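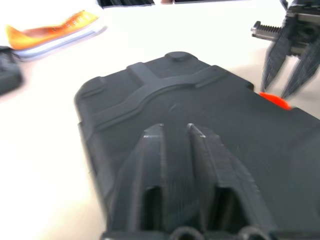
On its side on the white table: an orange-and-white sneaker at Catance, Bikton.

Second Wind for Tired Runners

By Hiu-tung Tu

I came to Bikton with a pair of canvas high-tops in a shopping bag and every intention of pretending they belonged to a friend. The left toe had come away from its sole so badly that it flapped when I walked, and I'd been wearing them like that for most of the winter. Yuk-lan Ng had the left one out of the bag before I'd finished saying hello. She bent it, sniffed it (brave!) and put her thumb straight into the gap.

"Good," she said. "That's an easy one."

Catance is a sneaker repair shop, and if you've only ever thought of cobblers as people who re-heel brogues and cut keys, it's a wonderful place to have your mind changed. Yuk-lan and her business partner Kai-wen Sin take in the shoes that most of us put out with the rubbish. Basketball shoes, school runners, the skate shoes with the hole exactly where your foot drags. There are 198 pairs on the shelves the morning I visit, each with a paper tag looped through the top eyelet, and I could happily have spent the whole day reading the tags. "Dog," says one. "Dog again," says the one beside it.

Everything starts with a wash. Kai-wen does these by hand in a laundry trough, laces out, insoles out, with a soft brush for the knit and a stiffer one for the rubber. He uses lukewarm water and a plain soap and he is very firm on the subject of washing machines, which he blames for half of the peeling soles that come through the door. Tumble dryers he won't discuss.

Then the shoes dry on a rack for two days, stuffed with plain paper. Newspaper is banned – the ink gets into white linings, and Kai-wen learned that on a customer's wedding sneakers.

The gluing is the part I'd been looking forward to. Old adhesive has to come off first, and it comes off slowly, with a little scraper and then sandpaper, until both faces look dull and slightly furry. Yuk-lan brushes on a thin coat of contact cement, waits, brushes on another, waits again, warms the lot with a heat gun and presses the sole home from the toe backwards. She leans on it with her whole weight. The first time I heard that small creak of rubber settling into place I laughed out loud, and she told me everyone does.

My high-tops cost $41, laces included. You can spend a good deal more. A full resole on a pair of Skoltitz trail shoes is a proper job, and the queue for those stretches into March, with walkers posting them in from all over the state. The shop has done nearly 3,000 pairs so far, and some have been through the trough more than once.

I love how little fuss there is about making things look new. Yi-chun Peng was in to collect her daughter's runners while I was there, and the two of them had asked for the patch on the heel to be bright green on a navy shoe. Chia-jung, who is nine, put them on right there on the shop floor and did a lap of the counter to test them. She wanted to know if the other heel could be done as well, even though there was nothing wrong with it. Yuk-lan said to come back when there was.

If you'd like to try a bit of this at home, she suggests beginning with the laces. Soak them overnight in a bowl of warm soapy water, rinse, and hang them up. Wipe the rubber edges with a damp cloth and a dab of ordinary toothpaste. Air the insoles out of the sun. And if you find a sole beginning to lift, bring it in while the gap is small, and please don't reach for the superglue. It sets hard, it cracks at the first bend, and it takes Yuk-lan the better part of an hour to get it off.

I wore my high-tops home on the train. The toe has stayed put through a wet week and one badly judged puddle, and I've started looking at the rest of the cupboard. There's a pair of suede ones at the back I haven't worn since I moved house.

Catance is in the Huang Arcade, Bikton, upstairs from the bakery. Drop-offs are taken in the mornings.

Contact the editors | © 2023 All rights reserved | Back to top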